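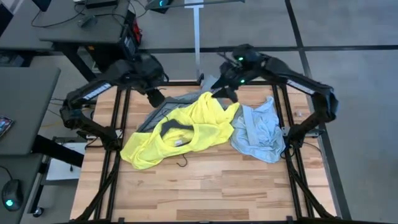
I first heard about Ayanda Venter from my sister, who handed me a little jar with no label at Thanksgiving and told me to quit using "that stuff from the drugstore" on my hands. The jar lasted me until New Year's. So when I got the chance to go meet the woman who fills them, I drove the 33 miles out to Eltholm with my windows up and the heat blasting (my knuckles were cracking just holding the wheel).

Venter makes cold-weather balms under the name Kedine, out of a shop that used to sell bait. She's tall, talks fast, and had a kettle going before I got my coat off. I asked her how she got into skin care and she groaned.

"Eczema," she said. "My own. Elbows, eyelids, behind the ears. I spent my twenties reading the backs of tubes in pharmacy aisles."

Her first batch was a mess. She melted beeswax and sunflower oil in a soup pot, poured it too hot, and got a balm with sand in it. Well, it felt like sand. "That was the shea," she told me. "If it cools slowly it goes grainy. I had 18 tins of exfoliator I didn't want!" She gave them away as foot scrub and people came back asking for more, and she still gets requests for it.

These days she works with Amirul Pasaribu, who used to mix paint for a living and now does all the weighing. He came in halfway through our chat with a clipboard and stayed for the rest of it. I liked him right away. He's the quiet one, but he has opinions about lanolin.

"People hear wool grease and make a face," he said. "Then they try it on a split thumb." He did say that some folks react to it, so they make the winter balm both ways, and he'd like everybody to test a dab on the inside of the arm for a couple of days before going all in. I asked if people do that. He looked at Venter and they both laughed.

I had brought a list of questions from readers, and the big one was whether you put balm on before or after lotion. After, says Venter. "Lotion is where your water is. Balm is the lid. You wouldn't put the lid on and then pour the soup." She puts hers on while her hands are still damp from washing, and she uses way less than I do - a piece the size of a lentil for both hands. I've been scooping it out like peanut butter, so that explains the empty jar.

Then I asked about fragrance, and wow, I hit a nerve. Kedine's winter balm has none. The summer one had lavender until this past April, when she pulled it. "I loved that smell," she said. "But I'd get a note from someone with a rash on her neck, and I'd feel sick about it. So it's gone. I got some angry mail, too. Lavender people are loyal."

They filled 3810 tins this year, up from 798 the year they started, and it's still the two of them at one bench. A gift shop chain called Basmont asked for a big order in the fall and Venter said no. I was surprised, and I told her so. She shrugged. "They wanted it whiter. It's yellow because the wax is yellow. I'd have to buy different wax, and I like my wax guy."

The wax guy is a beekeeper up in Ginting, by the way, and she buys pretty much everything he'll sell her.

What's next? A lip version, maybe. They're on the ninth try. Pasaribu pulled one out of his shirt pocket for me and it was lovely going on, but he says it goes soft in a warm car and he won't sell it like that. Venter would. "In the winter!" she said. "Who has a warm car in the winter?" I did, I told her, and Pasaribu pointed at me like I'd won him the argument.

The shop is open through 20 December 2023, and then they close until the new year so she can go see her mother. Bring cash if you can, the card reader is moody. I left with two tins of the plain and one without lanolin for my sister, who has been hinting.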